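Chapter 7. Segmenting Objects in Contact

Filed under: Perception & Planning
Reading time: 7 min
Last updated: March

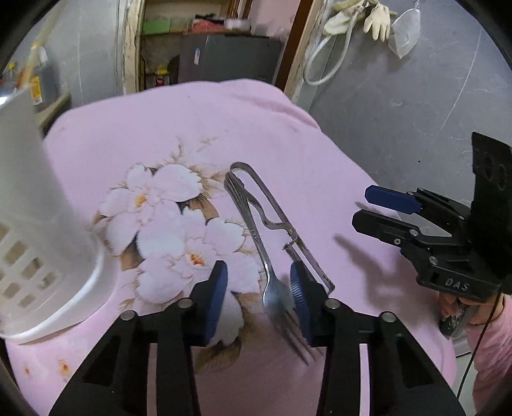

Figure 7.1. Fork and peeler crossing on a patterned cloth, seen from the gripper.

A depth threshold separates objects that stand apart. It fails when two thin metal parts overlap, as the fork and peeler do in Figure 7.1, and a single mask then covers both. The planner receives one object with two handles and picks a grasp point that belongs to neither.

This chapter builds a segmenter in the Navier toolkit that splits such masks before planning. Section 7.1 covers edge cues on shiny surfaces. Section 7.2 trains on the Quintela set, 715 labeled views, of which 398 contain contact. Section 7.3 passes the result to the grasp planner of Chapter 5.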